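An afternoon at the Limell open day

I've wanted a proper look at surgical robots for years, so when Limell opened up its training lab in July I was on the early train with a packed lunch. The theme was stitching. No patients, of course, just practice tissue and two very clever little instruments, with the close-up views on big screens for the rest of us. I took far too many notes (sorry to whoever sat next to me).

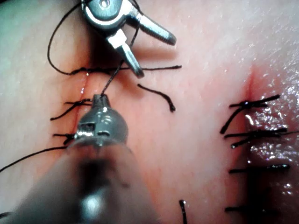 Two cuts side by side, with black stitches down both of them. Look at that big loop of thread!

We got a short talk first from the Lilero team, who run the courses. Their beginners spend three weeks on knots before they try anything fancier, and after watching for five minutes I could see the point. The thread has a mind of its own. It curls up and wanders off, and I kept wanting to reach in and hold it down with a finger.
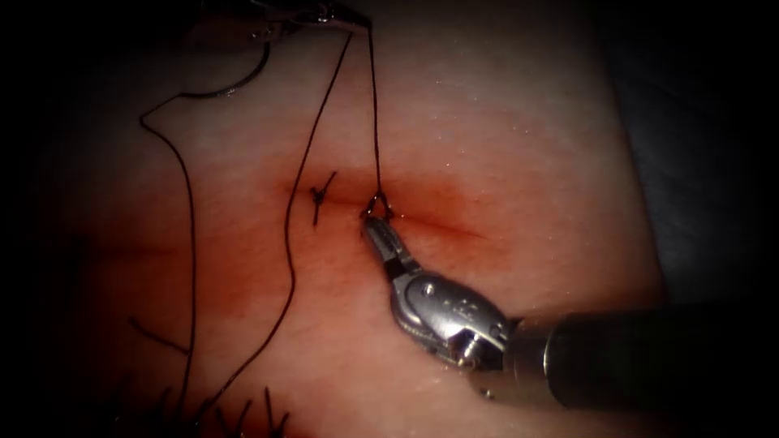
I'd expected it all to be very fast, but the pace is gentle, more like watching somebody do fine embroidery. The room went so quiet at one point that I could hear my neighbour's crisps. About halfway through they let us ask questions, and nearly 200 of us had turned up, so the queue for the microphone went right out past the tea urn.
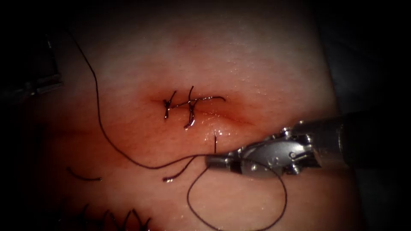
Two stitches in and the right-hand end still to do. The jaws have a firm grip on the thread.

After the tea break I had a go on the Ruteteo trainer in the corridor, which is a pair of handles and a tray of rubber rings. I moved 7 rings and dropped most of them, and a girl of primary school age then beat me easily. Great fun though, and I'd go again tomorrow!

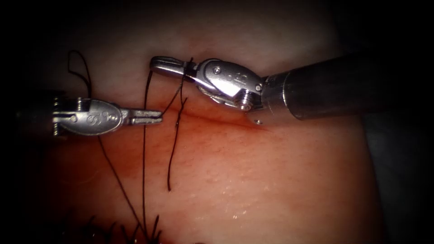
Does the robot do the stitching by itself?
At this open day a person was steering the whole time, sitting at a console across the room and moving both instruments by hand.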